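4. Lending and return at the Grustgate tool store

The Grustgate store lends hand tools and small household equipment to residents of the town and the neighbouring villages. It was chosen for study because its loan records had been kept in one form from the opening day, and because the borrower, the item and the stated purpose were entered together at the counter. The items considered in this section are those that can be carried and used by one person.

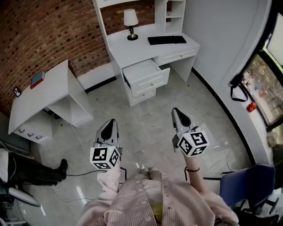
Figure 2. (a) Hand-held grippers over a tiled floor. (b) A screwdriver with a yellow handle. 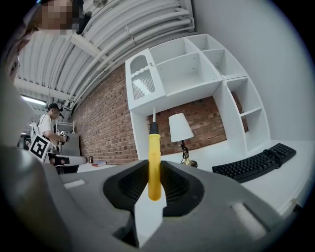
4.1 Loan records

The register examined by the authors closes on 27 September 2018 and contains 3237 entries. Of these, 2805 could be matched to a return slip bearing the same loan number. The remaining entries were kept in the analysis of demand but left out of the analysis of loan length. Dawber and Horrocks read the slips separately and compared their lists afterwards; where they differed, the paper slip was taken as correct – the typed register had been copied from it by several hands.

Stated purpose was recorded in the borrower's own words. Entries such as "shelf", "back gate" and "mother's cupboard door" were grouped by the kind of job, and no attempt was made to judge whether the tool borrowed was the right one for it. Tindall's earlier coding scheme, prepared for the Zuvurness study, separated repair from improvement. The present authors found that this line could not be held. A borrower who rehangs a door may be mending it, moving it or replacing it, and the register seldom says which. The two groups were therefore joined under the heading of fixed work, and work on furniture and other movable goods was placed under a second heading.

4.2 Loan length

The store allows a loan of two weeks, with one renewal. Most borrowers kept to the first period. Screwdrivers, spanners and small saws were often brought back within a day or so, while clamps and ladders stayed out for longer. In interviews, borrowers explained long loans chiefly by the weather, by waiting for a part, or by a job that had grown once it was begun. One man had asked for a plane to ease a single door and went on to ease every door on the upper floor.

Late return was less of a burden than staff had expected. Items kept for more than three weeks were mostly of kinds the store held in number, so that other borrowers were not turned away. The exception was the floor sander, for which a waiting list was opened in June. Rowbotham, who had charge of the counter for most of the period, considered that a telephone call worked better than a charge, and the store gave up charges on small tools in its second year.

4.3 Condition on return

The condition of each item was marked on the slip as good, worn or damaged. These marks should be treated with care. Staff at the counter did not always agree on what counted as worn, and a blade marked good in the morning might be marked worn by a colleague in the afternoon. Moriarty proposed a set of sample tools, kept behind the counter for comparison, and these were in place for the last part of the register only. Figures on condition are accordingly given for that part alone – see Section 5, where they are set beside the returns from Zuvurness.

Lost items were few and were mainly drill bits and the keys of drill chucks. The store now lends both in a closed tin with the number of pieces written on the lid.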